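Which animal can hold its breath the longest?

My daughter and I got into this at breakfast. She says whales, I say sea turtles. Does anyone know for sure? Bonus if you know how they do it!
Asked by Resham
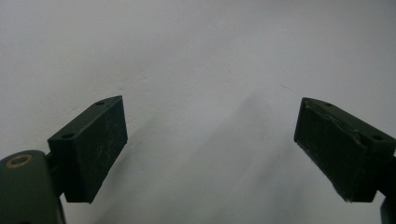 Dark green gripper, pale wall

Answer 1
Whales I think. They're mammals like us so they have to come up sometime.

Answer 2
Oh, I love this one! It depends on whether the animal is resting or working. A sea turtle asleep on the bottom can stay down for hours – its heart slows way down and it barely uses any oxygen. But for a real hunting dive, your daughter wins. A Cuvier's beaked whale was once tracked under water for more than 180 minutes! They store oxygen in their blood and muscles, so they don't need a huge lungful.
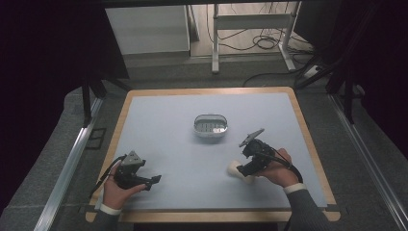
Two grippers at the table

Answer 3
Don't forget elephant seals! Most dives run 25 minutes or so, then they pop up for a few breaths and go right back down. I watched them on the beach near Zustdale in May and they just lie there snoring. Best trip ever, even with 400 miles of driving.
Posted by Wundel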